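장비 소식: 분해 작업대 2호기 예산을 준비하면서

Drernivside 작업장 소식지 11/9/21

안녕하십니까. 이번 호에서는 분해 작업대 2호기의 구매 계획에 대해서 알려 드립니다. 저는 한국어가 모국어가 아니어서 문장이 조금 딱딱할 수 있습니다. 뜻이 분명하지 않은 부분이 있으면 저에게 바로 물어봐 주십시오. 숫자와 조건은 두 번 확인하고 적었습니다.

먼저 지금까지의 상황입니다. 우리는 지난 5월부터 1호기에서 중고 데스크톱 컴퓨터의 부품 분리 작업을 시험하고 있습니다. 이 일은 Rondier 계획의 첫 단계입니다. 1호기는 로봇 팔 한 대, 그리퍼, 손목 카메라, 그리고 알루미늄 작업 테이블로 되어 있습니다. 처음 예산을 만들 때 우리는 로봇 팔의 가격만 열심히 비교했습니다. 지금 생각하면 그것이 가장 큰 실수였습니다. 팔의 견적서는 한 장이었지만, 나중에 추가로 산 물건의 영수증은 파일 한 권이 되었습니다. 케이블, 어댑터 판, 고정용 볼트, 카메라 브래킷 같은 물건은 하나씩 보면 비싸지 않습니다. 그러나 주문할 때마다 배송비와 기다리는 시간이 들었고, 그동안 작업대는 서 있었습니다.

그래서 2호기의 예산표는 다른 방법으로 만들었습니다. 이번에는 항목을 로봇의 이름으로 나누지 않고 작업의 순서로 나누었습니다. 컴퓨터를 테이블에 올리는 일, 고정하는 일, 위치를 찾는 일, 부품을 잡는 일, 부품을 내려놓는 일의 순서입니다. 각 일마다 필요한 물건을 적고, 그 옆에 구매할 것인지 직접 만들 것인지를 적었습니다. 이렇게 하니 빠진 물건이 금방 보였습니다. 예를 들면 첫 번째 표에는 본체를 고정하는 물건이 한 줄도 없었습니다. 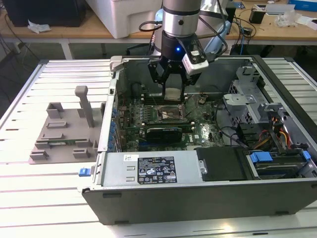 고정구에 대해서 조금 더 쓰겠습니다. 1호기의 고정구는 대부분 우리가 3D 프린터로 만들었습니다. 재료비는 작지만 설계하는 사람의 시간은 작지 않습니다. 데스크톱 본체는 제조사마다 크기가 다르고, 같은 제조사라도 모델에 따라 전원 장치와 드라이브 칸의 자리가 다릅니다. 한 모델에 맞춘 판은 다음 모델에 맞지 않을 때가 많았습니다. 2호기에서는 바닥판을 공통으로 하고, 그 위의 블록만 바꾸는 방식으로 하려고 합니다. 이 공통 바닥판은 외부에 가공을 맡기고, 블록은 계속 안에서 출력합니다. 예산표에는 설계 시간도 비용으로 넣었습니다. 이 부분은 회계 쪽에서 질문이 있을 것 같아서 별도의 설명서를 붙였습니다.

다음은 로봇 팔입니다. 후보는 Chien 사의 제품과 Jekar 사의 제품, 이렇게 2개입니다. 두 회사 모두 우리 작업의 무게와 거리에는 충분한 모델을 제안했습니다. 차이는 다른 곳에 있습니다.

Chien의 견적은 본체 가격이 더 낮습니다. 대신 제어 프로그램의 사용권을 매년 갱신해야 하고, 교육은 견적에 포함되지 않습니다. 납기는 짧은 편입니다. 손목 관절은 360도까지 돌아가지만, 바깥에 케이블을 달면 실제로 쓸 수 있는 범위는 그보다 작아집니다. 1호기에서도 같은 경험을 했습니다. 카탈로그의 숫자는 팔에 아무것도 달지 않은 상태의 숫자라는 것을 기억해 주십시오.

Jekar의 견적은 처음에 내는 돈이 더 큽니다. 그러나 사용권은 한 번만 사면 되고, 설치와 기본 교육이 들어 있습니다. 예비 부품도 같은 가격표 안에 적혀 있어서 계산하기가 쉽습니다. 납기가 4개월이라는 점은 부담이 됩니다. 주문이 늦어지면 시험 일정도 그대로 뒤로 갑니다.

저의 개인적인 의견은 Jekar 쪽에 조금 더 가깝습니다. 매년 나가는 비용은 첫해에는 작게 보이지만, 우리처럼 장비를 오래 쓰는 곳에서는 나중에 무거워집니다. 다만 이것은 저의 의견이고, 결정은 기술 쪽과 구매 쪽이 함께 검토한 후에 내립니다.

그리퍼는 팔과 따로 구매할 계획입니다. 팔 회사가 같이 파는 그리퍼는 편리하지만, 우리 작업에는 좁은 곳에 들어가는 손가락이 필요합니다. 메모리 슬롯 근처와 드라이브 칸 옆은 공간이 아주 작고, 케이블도 지나갑니다. 손가락 끝은 닳는 부품이기 때문에 소모품 항목에 넣었습니다. 1호기를 계획할 때는 손가락 끝을 한 벌만 샀는데, 이것도 다시 하고 싶지 않은 실수입니다.

카메라는 1호기와 같은 종류를 쓰는 것이 좋겠습니다. 보정 작업의 순서를 이미 알고 있고, 예비품을 두 작업대가 함께 쓸 수 있습니다. 조명은 이번에 새로 들어간 항목입니다. 금속 케이스 안쪽은 빛이 반사되는 곳과 어두운 곳의 차이가 커서, 천장 조명만으로는 충분하지 않습니다.

안전에 관한 비용도 적었습니다. 비상 정지 버튼, 바닥 표시, 그리고 위험성 평가를 하는 비용입니다. 또 전원 장치는 우리가 내부를 열지 않고 통째로만 분리합니다. 이 원칙은 2호기에서도 같습니다. 따라서 전원 장치를 여는 공구는 예산표에 없으며, 추가 요청도 받지 않습니다.

현재 예산표는 모두 111줄입니다. 길어서 미안하지만, 한 줄씩 읽어 주시면 고맙겠습니다. 특히 다음 내용을 확인해 주십시오.

작업자: 매일 쓰는 작은 물건 중에 빠진 것이 있는지
정비: 예비 부품의 수량과 보관 장소
구매: 견적 유효 기간과 납기 조건
전산: 제어용 컴퓨터와 네트워크 연결의 필요 사항

예산표는 공용 폴더의 Rondier 안에 있습니다. 직접 고치지 마시고, 오른쪽 의견 칸에 적어 주십시오. 같은 칸을 여러 사람이 고치면 합계가 맞지 않게 됩니다. 가격을 알고 계시는 물건이면 가격과 판매처도 함께 적어 주시기 바랍니다.

받은 의견은 제가 정리해서 다음 호에 싣겠습니다. 그 후에 두 회사에 최종 견적을 요청할 예정입니다. 1호기 작업을 가까이에서 보고 싶은 분은 작업대 담당에게 먼저 연락해 주십시오. 로봇이 움직이는 동안에는 바닥의 노란 선 밖에서 보셔야 합니다.

장비 계획 담당 드림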